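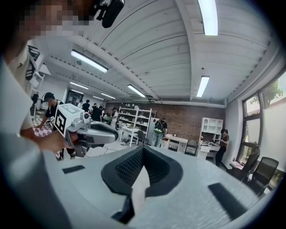 Slide 1. Two hand-held grippers, one with its marker cube on top. Brick wall and windows behind.

Speaker notes: "Keeping a Hand-Held Gripper Alive"
Pundton workshop day, November 4, 2022
Leave this slide up while people find seats.

Opening

Good afternoon. The program says "advanced end effector maintenance." I wrote that title in March, when I thought I would have something advanced to tell you. What I have is jaw pads, screws and a cube.

Point at the cube. White block, black squares on it. Everything we know about where that gripper has been in the room comes from something being able to read those squares. If you fall asleep after this slide, take home that you should keep your thumbs off the cube.

Then point at the bottom of the slide, the black rubber pad standing up in the middle. That is the part that wears. Most of this talk is about that pad.

(Pause. If the projector is as dim as last time, ask for the lights.)

Slide 2. What we run

The unit is called the Nogueira. It was named after the street the first one was built on, and the second street was worse. A person holds it, squeezes, picks things up, and the recording teaches an arm to do the same. The arm is somebody else's talk, at four o'clock, with better slides.

We look after these at two sites, Pundton and Resendale. Same drawings, same parts list. Resendale's units last longer. I would like to say we found a deep reason for this. They wipe theirs down.

Slide 3. The pads

Hold up the worn pad, then the new one. Pass both around. Get both back this time.

The inner face is textured. When the texture goes, the grip goes with it, but slowly, so the operator squeezes a bit harder each day and doesn't notice. You notice when you watch the recordings and every cup is being held like it owes someone money.

We change pads at 2,000 squeezes. The counter lives in the logging software, and it resets if you rename the unit, so don't rename the unit. We had one called "new_final" that by its own account had never picked anything up.

How to change one:
Take the jaw all the way open and lock it.
Back out both pad screws. They are short. Put them in the dish, and I mean the magnetic dish.
Peel the old pad from the narrow end.
Clean the seat with alcohol and let it dry. Drying takes as long as it takes. Go answer an email.
Press the new pad in wide end first, screws finger tight, close the jaw on a piece of card, then snug them down.

The card squares the two pads to each other. Skip it and one pad sits proud, and your gripper will turn everything it picks up slightly to the left. We collected a full day of that once. I can show you some beautifully consistent data of objects turning slightly to the left.

Slide 4. The slot

Below the pad there's a slot, and things go into it. So far we have taken out rice, a staple, glitter (no one has admitted to the glitter) and half a label that said FRAGILE.

Use a soft brush. Compressed air drives the stuff further in, where it waits for a demo.

If the jaw feels gritty halfway through its travel, stop and brush. If it still feels gritty, take the jaw off and look at the slide. Don't oil it. I know you want to. Oil gets to the pads, and then you are back on slide 3.

Slide 5. The cube

The cube comes off for shipping and goes back on when the unit arrives, and there are four ways to put it back, three of which are wrong and all of which fit. The revised mount has a key. If you have the older mount, put a paint dot on the cube and a paint dot on the body and line up the dots.

After refitting, run the stand check: park the gripper in its stand, record for a minute, and read the offset. We accept 2 millimeters. Anything over that, reseat the cube and do it again. Three tries and still over, the mount is bent. Stop reseating it and order a mount.

Fingerprints come off with a dry cloth. Glass cleaner takes the print off with them. Ask me how much a replacement set of faces costs. (Somebody will ask. I don't remember. Say "more than the cloth.")

Slide 6. Cables

Short slide. Cables end up on the floor. I have given up on the moral argument and moved to Velcro.

Check the strain relief at the body every morning, by eye and then with a gentle tug. Of the 131 faults in our log, cables and connectors are the biggest group by a long way. Pads are next. Electronics, the thing everybody wants to open up first, is down near the bottom, next to "unit was off."

Please check that the unit is on.

Slide 7. Morning routine

Read it off the slide, they'll be photographing it anyway.

Power on, wait for the light to go steady.
Open and close the jaw ten times with nothing in it.
Look at both pads.
Brush the slot.
Tug the cable.
Wipe the cube, dry cloth.
Stand check.
Write the offset on the sheet, even if it's the same as yesterday. Especially then, so we can tell "same" from "didn't look."

Trerport makes the stands we use, and the felt in the base packs down over time. When the offset creeps the same direction on every unit, it's the felt. I replaced two perfectly good mounts before I thought of the felt.

Slide 8. If it breaks in the middle of a session

Stop the recording first. Then put the gripper down. People do this in the other order and we get a nice clip of a table and some language.

Tag it, write what it was doing, and pick up the spare. Please write more than "broken." Our record holder is "broken again," which at least has history.

Don't swap pads between units to get through the afternoon. They wear to each other as a pair.

Questions

Likely ones: can you print the pads (you can, they last a morning), do left-handers wear them differently (yes, outer edge first), can they have the slides (yes, once I fix slide 5, where the cube diagram is rotated).

Get the pads back.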